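Gelwood kitchen kit, a month in. Thread on what we paid for and what we got.

1/ We took the trial in May. The kit is software plus a mounting set for arms you already own. Ours go next to the office sink, and the job we gave it is clearing mugs and flatware.
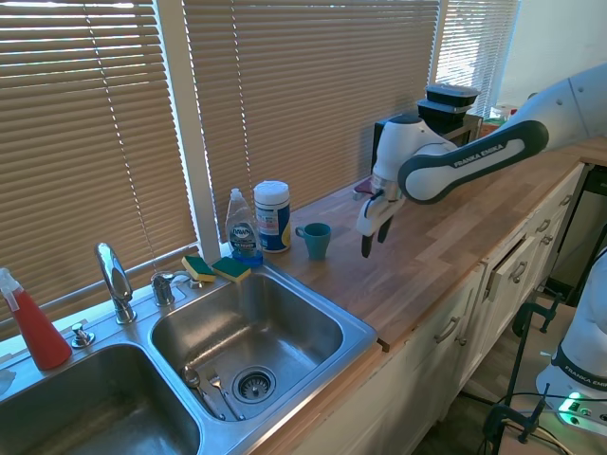
2/ What comes in the box: a mounting plate, cable clips, a calibration board, a license key and a printed setup sheet. No arm and no gripper. Check that before you order. The product page puts it pretty far down.

3/ Setup took most of an afternoon. Calibration was fine. The slow part was marking the counter as a work area. The setup tool wants a simple rectangle and our counter has a slight step in its front edge by the sink, so we ended up drawing two areas and joining them.

4/ Mugs. I ran 50 pickups off the counter over a few days, same mug, different spots and handle directions. It missed 8. Most misses were with the handle pointing toward the arm. Gelwood support says an update is coming for that. No date.

5/ Flatware is harder. A fork or spoon flat on the bottom of a steel basin is a bad target, and with sun coming through the blinds it gets worse. Closing the blinds helped more than any setting I changed.

6/ Speed: one mug from counter to sink takes around 31 seconds at the default setting. You can turn it up. We did, then turned it back down with people walking past.

7/ It doesn't wash anything. I keep getting asked. It moves dishes. Washing is a separate add-on called Vemetti and we haven't tried it.

8/ Support is email only. Replies came the same day, usually by 4 pm. The first answer was a link to the manual, the second one was useful.

9/ We also looked at Endale. Their kit handles odd counters better but you have to sign up for a full year. Gelwood goes month to month, and that decided it for us.

10/ We're keeping it another month, mainly to see the handle fix. If you run a teaching lab or a demo kitchen it's worth a trial. For a real break room I'd wait.

11/ Next thread will be the Cordeiro fingertips, same mug test. They're on order.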